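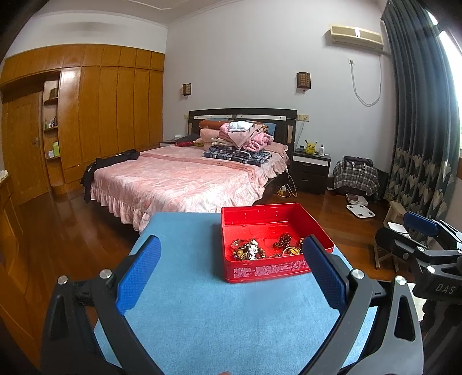 2022-01-26

The Girnutbridge by-election count was declared final last night. The margin on the two-candidate count was 86 votes out of 1838 formal ballots. I have read a fair amount of commentary since, most of it treating 86 as either a landslide or a scandal, and very little of it dealing with how the number was produced.

First, the electorate. Girnutbridge ward has just over 2000 people on the roll. Turnout was high for a local by-election, helped by the postal pack going to every enrolled address. Informal ballots were low. Most of those I saw described in the scrutineers' notes were single ticks on a paper that required full preferential numbering, and under the savings provision in the council's rules a tick counts as a first preference only. A paper saved in this way exhausts once its candidate is excluded. The formal total and the final two-candidate total should therefore differ in principle. In this case they did not, as every ticked paper went to one of the two candidates who stayed in to the end.

Second, preferences. The Erdem ticket led on primaries and lost. This is being reported as an anomaly, and one letter in the local paper used the word "stolen". Preferential counting is designed to permit this result. Erdem's lead on first preferences was small, and the third-placed candidate, running on the Datier Road bypass, had put out a card directing voters to Ondik. Preferences flowed to Ondik at a bit better than two to one. The card was legal, authorised and printed in the required type size. Voters were free to ignore it and a reasonable share did.

Third, the recount. The rules allow a candidate to request one in writing within two days of the declaration, with reasons. They don't set an automatic trigger. I think they should. A fixed trigger, say any final margin under 100 votes, takes the decision away from both the losing candidate and the returning officer, and it removes the argument about whether the stated reasons are adequate. The cost at this scale is one day's wages for a small counting team. The Erdem campaign has not said whether it will ask. If it does, I would expect the margin to move by a handful. Hand counts of this size usually do move, mostly through papers sorted into the wrong bundle at the second exclusion, and movements tend to fall in both directions.

There was one procedural failure worth recording. The progressive figures put up on the council website at the close of the first night had the postal votes from the second batch entered twice. The error was corrected the next morning, but the page was overwritten with no note of the change. Anyone who had saved the earlier version, as I had, was left with two sets of figures and no explanation of which was current. A version number and a one-line correction notice would have been enough. I wrote to the council along these lines after the general election in November and received an acknowledgement.

On the politics I have less to say. The Datier Road question will come back to the chamber in its present form, and Ondik's position on it is narrower than the preference card implied: support for the traffic study, no commitment to the route. Those who followed the card expecting a vote for the bypass should read the candidate statement again, second paragraph.

I have put the distribution of preferences into a spreadsheet, one row per exclusion, and will add any recount figures in a separate column.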